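Packing Day at Skeltemthorpe

Posted by Young-sook Nam in Workshop Galleries

In February we cleared out the mouse and cable shelves at the Skeltemthorpe unit and got everything ready to go over to Stosby. The shelves had not been sorted in a long time. There were computer mice mixed in with power leads, and a lot of black cable with no labels at all. The final list came to about 800 items, most of them small.

We used the fold-up mailer boxes from Leinonen. They come flat in bundles of 18 and take a few seconds each to put together. The lid is part of the box, so there is no separate top to lose - just fold the side flaps in and tuck the front edge down. We still have a few bundles left if another site wants them.

The rule for the day was small boxes, not too full. Last year we packed the big cartons up to the top and two of them split on the stairs. Mice went in with cables where there was space. Keyboards were too long for these boxes and went over separately.

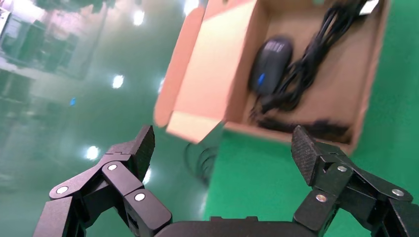 A black mouse and loosely coiled black cables in one of the boxes.

Cables take up more space than you would think. If they are wound too tight they spring open again, so we stopped trying to make them neat. A loose coil laid flat is fine. Twist ties ran out before lunch and we used string after that.

Packing was done on the green cloth. It shows up dark things well, and small parts don't slide on it the way they do on a bare tabletop. The cloth moves when you lean on it, so it gets clipped down at the edge of the table. 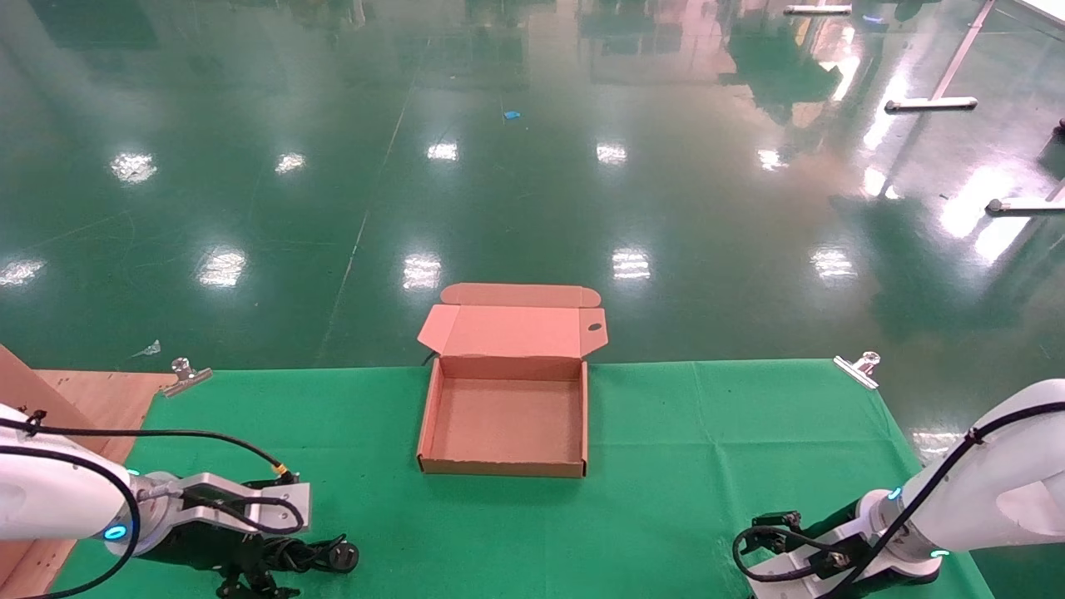

Open mailer box on the green cloth, lid up, nothing in it.

Box numbers are on the Gomivis stock list under "Stosby transfer." Please check there before asking for a mouse or a lead, and write down the box number if you take something out. Anything that doesn't work goes on the bottom shelf by the door at Stosby, with a note saying what is wrong with it.

The monitors and stands are next. Those need the big cartons, and we are short of padding. Bubble wrap or clean packing paper can be left at the front desk at Skeltemthorpe any morning before 11.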